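Share 52 | Comments 6

The hotel price index is back, and so are my doubts

Every August my inbox fills with the same story wearing a different hat. Some travel booking outfit publishes a ranking of how much a night costs in this city or that one, a dozen websites run the ranking with a photo of a swimming pool, and by the end of the month people are telling each other at dinner that Lisbon is finished or that Osaka is a steal. I've written about these rankings before and I was going to skip this year's. Then three of you forwarded me the same one.

It comes from Bralerus, which sells hotel rate data to tour operators and, lately, would like to sell it to you and me through a subscription app. The report says the average visitor to the cities on its list now pays $247 a night, and that a traveler who books through what it calls "flexible windows" can cut that by a good deal. The flexible windows are a feature of the app.

I read the whole thing, including the notes at the back in gray type. The headline figure is an average of advertised rates. An advertised rate is what a hotel puts up on a given morning hoping someone will bite. It leaves out anyone who got a corporate rate, a group rate, points, a package with a flight, or a phone call to the front desk. In a convention town that can be most of the building. So the report has measured asking prices and called it spending, and every site that picked it up repeated the word spending. 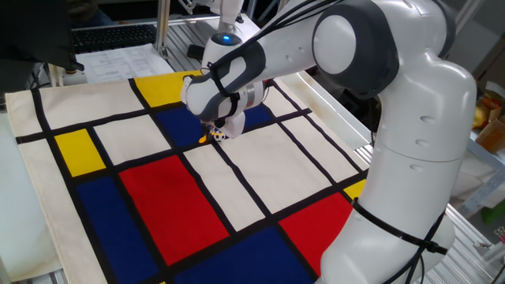 Qianru Shao wrote in after last month's column to say I'm too hard on asking prices. Her point was that most families do pay what the screen says, that they don't have points or a friend in corporate sales, and that a ranking of posted rates is closer to their lives than anything a hotel chain tells its shareholders. She also said, a little sharply, that I'd find fault with a thermometer.

Fair enough on the families. I'd still want to know which rooms. The Bralerus sample counts a property once whether it has twelve rooms or twelve hundred, so a street of small boutique places can pull a city's average up while the giant budget hotel by the train station, where the families are sleeping, barely moves it. The notes admit this in one sentence and then move on to a paragraph about "premium intent."

And then there are the dates. The rates were pulled over six nights. Six! If one of those nights falls on a marathon, a trade fair or a stadium show, the city goes up the list and stays there in people's heads for a year. The report doesn't give the dates. I wrote to ask for them and got back a polite note inviting me to a webinar.

What resort fees did to the comparison

My bigger complaint is with what happens after you book. I priced the same four-night stay at two mid-range hotels, one run by Corby and one by Somogyi, using only the public sites, two adults, one room, nothing fancy. On the first search page the Somogyi place was cheaper by the cost of a decent lunch. By the payment page it had picked up a destination charge, a fee for the safe in the closet, and a breakfast I had to go back two screens to remove. The Corby hotel added parking, which I don't need, and which at least came off with one click.

By the end the "cheaper" hotel came to $372 more than the other for the stay. I did it again in a private window the next evening and got the same result. It's one search at two hotels and I wouldn't build an index on it. But none of those charges would show up in an index built on advertised rates either, and a city where hotels hide costs in the fees will look like a bargain next to a city where they put them up front. You could move a place several spots down the list without a single guest paying less. 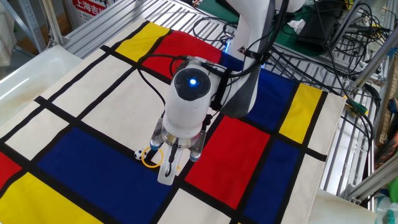
On the mat: a patchwork of red, blue, yellow and cream.

The defense I hear from the industry is that the fees pay for things guests want. Maybe. I'd believe it more readily if a guest could say no. I have asked at the desk in a few places whether the charge could come off if I skipped the gym and the bottled water and the "local calls," and the answers ran from a laugh to a supervisor. Once it did come off, at close to 11 p.m., from a night clerk who clearly wanted me to go to bed.

About the savings claim

The part of the report that got the least attention is the part with the money in it. Bralerus says app users saved an average of $52 a night against the city average. Read that again slowly. Against the city average, meaning all hotels of every kind, in every neighborhood. If the people who download a bargain app mostly book bargain hotels, they will come in under the average whether the app does anything or not. They'd come in under it using a paper map and a pay phone.

To show the app helped, you'd have to compare what users paid with what the same rooms on the same nights cost everybody else. Bralerus has that data. It's the thing the company sells. I can't tell you why it isn't in the report, and I'm not going to guess in print, though you're free to.

A rival service, Pusimell, put out its own ranking a couple of weeks later. Four of the cities in the Bralerus top ten aren't in Pusimell's at all, and two have traded ends. Both press releases use the word "definitive." Pusimell at least says which nights it looked at. It then folds taxes in for some countries and leaves them out for others, depending on local custom, and I gave up trying to line the two tables up somewhere in the second pot of coffee.

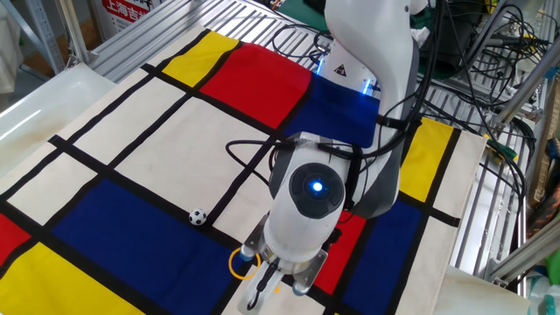
Last edited in August, 4:40 p.m. (corrected the fee total for the four-night stay)

So what do I do when I have to book a room? Pretty dull stuff. I pick the neighborhood first and look at three or four places I'd be willing to sleep in. I take each one all the way to the payment page before comparing anything, and I write down the full total for the stay, in the currency I'll be charged in. Then I check the hotel's own site. It's lower maybe a third of the time in my experience, and the cancellation terms are often kinder. I don't look at the city's average, since I've never slept in an average.

If a ranking makes you nervous about a trip you already want to take, price your own dates before you drop it. A reader wrote that she'd crossed a city off her list for two years running on the strength of these tables, then looked up an actual week in the off season and found it cost less than her usual beach rental. She's going in the fall.

I've asked Bralerus twice more for the six dates. If they arrive I'll run them next issue along with whatever was going on in those cities at the time. Meanwhile, if you have a final bill with a fee on it that you can't explain, send it over with your name and card number blacked out. I'm especially interested in anything labeled "experience."

Share 52 | Comments 6 | Save for later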